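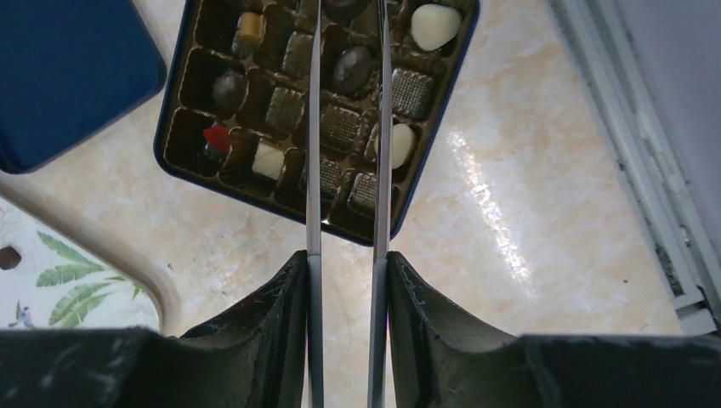 *Domnica's chocolates, with gaps*

The box had come from Grurkport by the slow post, wrapped in two sorts of paper and far too much string, and by the time it reached her sister's house in Jiltau it was nearly a week late for the birthday. Domnica Preda had travelled rather faster than the box had, so she was there to take it from the postman herself, which felt a little silly, signing for a present she had packed and paid for and carried to the counter with her own two hands.

"It's for you, anyway," she said, putting it down in front of Ilinca. "From me. I'm sorry about the string."

Ilinca was fond of string and rolled it up before she did anything else. She was fond of paper too, and smoothed that out under her palm and folded it into quarters, so it was a good while before anybody saw a chocolate. Their mother had been just the same. She had worked at the Memano factory in Grurkport for the whole of the girls' childhood, at the long bench where the assortments were filled by hand, and on a good day before Christmas the bench could send out 3,000 boxes. She came home smelling of vanilla and cardboard. The girls used to fight over who sat nearest to her on the settee.

What she also brought home, on Fridays, was a paper bag of the ones that had gone wrong. There were ovals with a dent in them and whites with a brown thumbprint, and sometimes a caramel that had lost its corner, and all of them tasted exactly the same as the ones in the shops, or possibly better for being free. The sisters had learned to share by that bag. The rule was that you chose one and then you waited, and you were not allowed to touch one and put it back – their mother was very strict on touching – and whoever had chosen first last Friday had to choose second this time. They were grown women now with reading glasses and opinions about gutters, and they still kept to it.

So the box went on the table, and was opened, and Domnica chose first, seeing that Ilinca had chosen first at New Year. They had one each with their tea. They had another each with the second cup. Then the neighbour from upstairs came down to ask about the hot water and she had to be offered one, naturally, and she took such a long time over it that her tea had to be poured twice, and she told them about her nephew's wedding from the hats onwards.

After that the insert began to look gappy. Domnica minded this more than she would have said. She liked a full box. She liked the little square rooms with their crimped walls and somebody at home in each of them, and when one stood empty she always had a foolish wish to move the others along to keep it company.

"You're rearranging," said Ilinca, who was rinsing cups and hadn't turned round.

"I'm looking."

"You're looking with your fingers. Mother would have had your hand off."

Domnica put her hands in her lap. There was a red one down in the corner, small and very bright, next to a square white one with slanting ridges on it. She remembered the red ones well. At the factory the women had called them Sin, because they were made in small batches and were always the first to disappear from the tray, and a supervisor had once written it on the stock sheet quite seriously, Sin, 9 short, and her mother had told that story at every family party until the end of her life. It never got any shorter. By the last few years it took in the supervisor's shoes and the state of his marriage, and everyone would put down their forks at the right place and say "nine short" along with her.

"Do you suppose they still call it that?" Domnica asked.

"I shouldn't think they do it by hand at all now," said Ilinca. "I shouldn't think anybody has time to call it anything."

She dried the cups and hung up the cloth, then took it down again and hung it straighter. Her good tray was already out, the big white one with the tropical leaves printed on it, that their aunt had won in a raffle and never dared to use. Ilinca used it for everything. She'd had soup on it, and seedlings, and a clock she was trying to mend. It had grown-up manners, that tray, she said, it never minded what you asked of it, and when there was company she liked to have it in the middle of the table, a bit askew so that people would feel at ease.

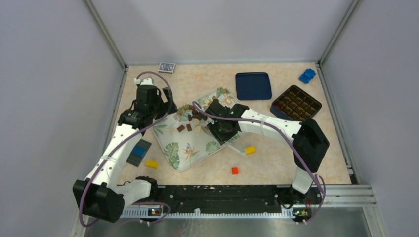
"Which one would you like next?"

"The white one with the ridges, please, and you can have the caramel."

Ilinca sat down with a small groan for her knees. It was her turn to choose first, by rights, and Domnica had quite forgotten, and went pink when she saw that she had, and there was a short muddle in which each of them tried to give way to the other. They had never been any good at that part. The rule had been made for two children who both wanted the same thing, and it had nothing to say about two women who were each trying to leave it for the other one.

"You have it," said Domnica. "You like the white ones."

"I like them all. You came all this way."

"The chocolates came all this way as well."

"So they did," said Ilinca, "and they didn't complain about the train."

In the end she took a dark oval, which neither of them had mentioned, and bit it in half and held out the other half across the table. Domnica ate it. It was coffee, and she didn't care for coffee, and she said how nice it was. Then she asked whether there was more tea in the pot, and Ilinca got up again to see.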